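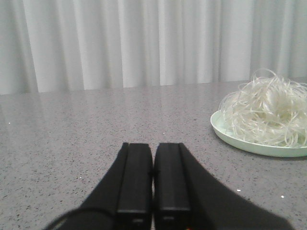 # Speaker notes: Teaching by hand, teaching from the chair

Hema Chowdary, May 25, 2018. Lights up halfway, please, I like to see faces.

## Opening (go slowly, you always rush this)

Hello, everybody, and thank you for coming back from lunch. I want to talk about how we show a robot what we'd like it to do, and I've picked noodles to do it with, or something that looks an awful lot like noodles: thin, white, see-through strands, piled up on a pale green plate. If you have ever tried to serve glass noodles to guests with two stiff fingers and no wrist to speak of, you already understand most of my talk.

*Leave the picture up through this whole part. Let people look at the pile for a bit before going on.*

Point out where we're looking from. It's the view from the wrist, and the two black fingers in the middle are the ones doing the work. They're nearly closed, with nothing between them, and the plate is over on the right. So before we even get to the noodles there's a small question for the person driving: do I open first, or move over first? Ask the room! Somebody always has a strong opinion.

## Two ways to show it

**By hand.** You take hold of the arm and walk it through the job, the way you'd guide a child's hand around a letter of the alphabet. I love this way. You feel the weight of the arm, you feel when it touches the plate, and people who have never met a robot in their lives can do it after a few minutes. The trouble is that your own hands and sleeves get into the camera's view, and then the robot learns from pictures it will never see again once you've let go.

**By remote control.** You sit in the chair with the Drekwood handles and the arm follows you. Your hands stay out of the way, so what the camera records is much closer to what the robot will have to work with later. But you lose the feel. You're picking up slippery strands by eye, a little like threading a needle in oven mitts.

*(Tell the oven mitt story here if there's time. Keep it short this time, Hema.)*

At Mimitz we started in February with guiding by hand and moved to the chair for anything soft or stringy. For boxes and cups I'd still happily go back to guiding by hand, and I'll say so if anyone asks.

## Why strands are such a bother

- A cup has an edge, and you can tell people to grab it there. With a heap like the one on the plate, every driver picks a different spot.
- Look at the loose loops sticking up at the top. New drivers go straight for them. More patient ones go for the thick middle.
- Some strands hang over the front lip of the plate. Do you tidy those first or leave them? We argued over this for a whole afternoon, and in the end we wrote down "leave them" so that everyone would do the same.
- The countertop is shiny, and it's full of little flecks. There are a few bright white specks on it too, and to a camera a white speck and a scrap of white strand are not so very different. Mention the curtain's reflection as well, especially over on the left.

## What we ask of our drivers

This is the bit people copy down, so pause between items.

1. Look at the camera view before you touch the handles. Your eyes in the room are much better than the robot's, and it's so easy to steer by something it can't see.
2. Open the fingers while you're still clear of the plate.
3. Come in at the speed you'd like the robot to come in. If you dart, it will dart.
4. When you miss, carry on and fix it. Please don't stop the recording! We want the robot to see what recovering looks like.
5. Take a break after 3 plates, even if you feel fine.

We kept 770 showings from this job, done by 7 drivers, all stored in Wukico with the driver's own notes beside each one. The notes are a joy to read, by the way. One just says "sorry, sneezed."

## Handing over to Onyeka

*Switch to the Onyeka screen. Check that the sound is off, it chimes.*

Onyeka is the tool we use to play a showing back next to the handle movements. Play one slow showing and one fast one, and let people call out where they think the driver changed their mind. Don't give the answer too soon.

If the playback sticks, go straight to questions and come back to it. Water is on the left of the lectern. Spare handles are in the blue bag for anyone who'd like a try afterward.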